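Home Topics A–Z Index Random article

Cabinet (furniture)

Reading time: 1 min

A cabinet is a box-shaped piece of furniture or equipment housing, closed on most sides and used for storage or protection. The opening may be fitted with a door, a drawer or a removable panel, or left open.

Construction

Two main types are recognized. In a frameless cabinet, doors attach directly to the side panels. In a face-frame cabinet, a border is fixed around the opening and carries the hinges. The border may be flat or stepped; a stepped border gives the front a recessed look and can act as a stop for the door.
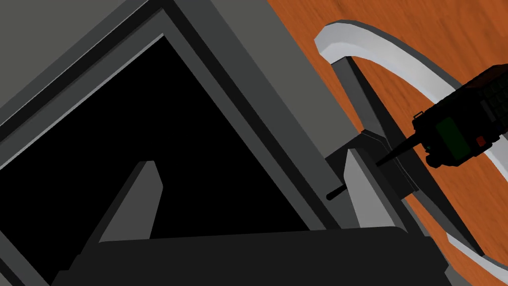
Sizing

Base units are usually built to a fixed height so that a worktop can run across several of them. The Bañuelos catalog of 1835 listed 259 patterns, later sorted by Sarahí Pacheco according to width and depth. The Cestden workshop adopted the same order.

See also: Cupboard, Hinge, Joinery

Contact | © Clandex Reference | Back to top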